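Kivell Household Skills Project
Progress report to the Inmont Fund, second period
Prepared by Lauri Huttunen

We had a very good stretch, and I'm glad to be able to say so with numbers behind it. The plan for this period was to move from tabletop tasks to laundry in a real home, with a person guiding both arms by remote control while the robot records everything it sees and feels. We are now at nearly 2000 saved demonstrations, and the operators have become a pleasure to watch.

Most of the laundry work uses a top-loading washer. We split the job into short pieces: take an item, bring it over the rim, let go, go back for the next one. Short pieces are easier to teach and much easier to throw away when one goes wrong.
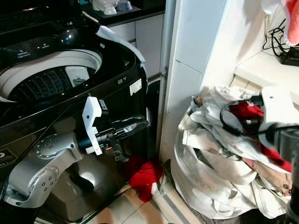
Training new operators used to be our slowest step. Under the old routine a person spent most of a week getting used to the controls before we kept any of their work. Arruda, our partner for the control software, rewrote the way the hand controllers map to the arms, and the change was bigger than any of us had hoped for. Our two newest operators were recording usable runs by Tuesday afternoon of their first week!

We also changed how runs are checked. Each operator now marks a run good or bad right after it ends, while it's fresh, and a second person looks at it the next morning. The two agree 95 percent of the time. Where they don't, the argument is usually about a sleeve left hanging outside the tub, and we have written a rule for that (it counts as bad). 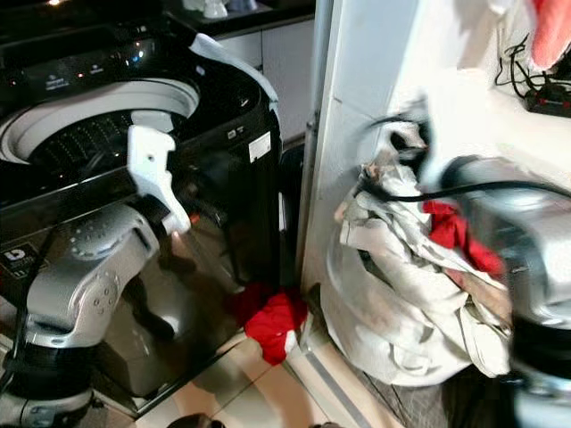
Using both arms together is still the hardest part to teach. People do it without thinking at home, one hand steadying and the other reaching, but through the controllers they tend to park one arm and forget it. We added a short warm-up with a pillowcase, passed from one gripper to the other, and two-arm runs have come along nicely since then.

The first model trained on this data, which we call Flurnum, can do the pick-up piece by itself on most tries. Letting go cleanly is weaker. Thin fabric clings, and the model hasn't seen enough examples of a person shaking it free.

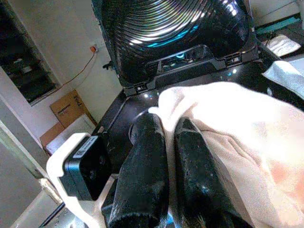 Spending is on plan. The one extra cost was a spare set of finger pads, ordered early so that recording wouldn't stop while we waited.

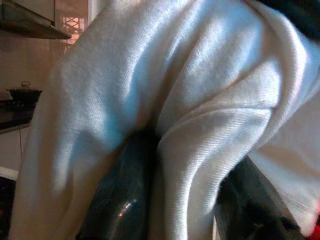
Wrist cameras are where I'd like to put our effort next. They give the model a close look at the grip, but a big item can take over the view. With a white knit bunched over the gripper in thick folds, only part of a dark finger shows underneath, and the model has to lean on the head camera and the force readings. We want to record 100 more runs with bulky knits, all of them two-armed, and retrain Flurnum on the full set. Arruda has agreed to help with the timing between cameras, and we plan to start in March.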